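Lab Automation Club: Simulation Track Report

The simulation track met its first deadline on 4/3/18. The task was the same one the hardware track will run in May: take a microplate from an instrument deck, move it along the bench, set it down on a second instrument, and return it without a collision. Teams work only in the rendered bench model until their code passes review. Time on the physical arm at Nalelside is limited, and a plate dropped in simulation costs a restart.

Two teams have submitted code so far. The Pacheco team, led by Máté Szénási, wrote its motion sequence as a fixed list of waypoints. The Avside team, led by Barnabás Somogyi, computes each waypoint from the position of the target holder. The fixed list was faster to write and easier to read. It failed as soon as the reviewers shifted a holder by one row of bench holes. The Avside code handled the shift but stopped twice at the wrist joint limit when asked to approach the deck from the far side. Both teams have been asked to resubmit.

Scoring uses the Ukari log format. A complete run is worth 1,000 points, with deductions for contact between the plate and anything other than its holder, for excess tilt during transfer, and for time. The best Avside run scored 977. The best Pacheco run scored 900, nearly all of the loss being tilt. The tilt limit is checked at every logged step, so a brief wobble at the start of a lift counts as much as a long one.

A note on the scene file. Version 283 moved the robot base and changed the default lighting. Code written against an earlier version will load without an error message but will place the gripper in the wrong position. Check the version number in the header before you start a run. If your log shows an offset that is the same at every holder, this is the likely cause.

Renders from the club's bench model:
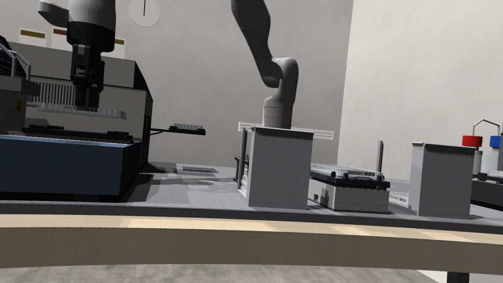
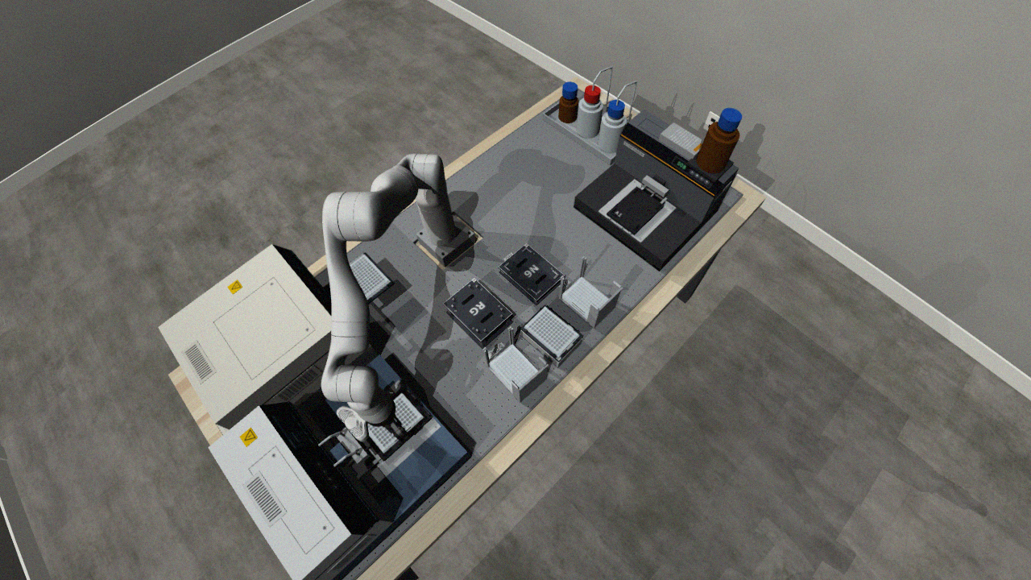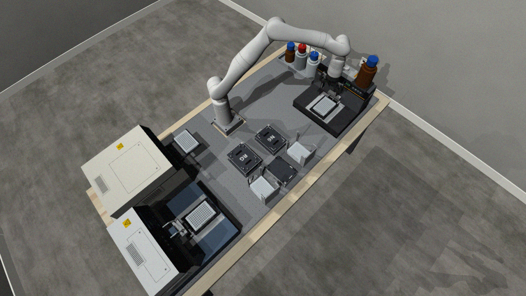 Resubmissions should include the full log, the scene version, and a short text file listing any change made to the default joint speeds. Do not edit the log by hand, even to remove blank lines. The scoring script reads line positions, and one submission had to be returned for this reason.

The review also found that both teams closed the gripper before the arm had fully settled. In simulation this shows up as a small sideways jump in the plate position at the moment of contact. On hardware it would push the plate against the side of the holder. Add a wait condition based on joint velocity. A fixed delay will pass the current check, but it adds time to every transfer and will have to be tuned again for the physical arm.

New members who want to join the track can work through the two practice files in the shared folder, starting with the single pick and place. Questions about scoring go to Barnabás, and questions about the scene file go to Máté.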